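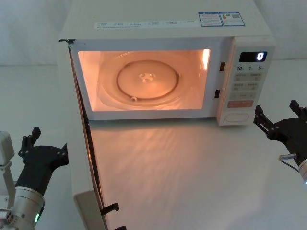 I moved to Flistville in July with two suitcases and a box of books, and for the first month I cooked everything without a stove. The gas company wanted 21 days to send someone out, so I learned to live with that. A white countertop microwave with a flat top and the door open is still what I think of when I think of that apartment. I made rice in it, and eggs, and a potato most nights.

Tia Bellamy from work lent me a cookbook from the eighties that had a whole chapter on fish. I tried two of the recipes. The cod with lemon was fine. The other one I threw out, and I kept the windows open until bedtime.

What I got wrong at first was the power setting. I ran everything on high, and everything came out hard at the edges and cold in the middle. Oatmeal at half power takes longer but stays in the bowl. Same with beans — cover them, stir once, let them sit a minute before eating.

I spent nearly 10 dollars a week less on food than I had in Oswood, mostly from not buying meat. When the gas was finally connected I made a big pot of soup and ate it for four days. I still do the potatoes the old way, with salt and a little butter.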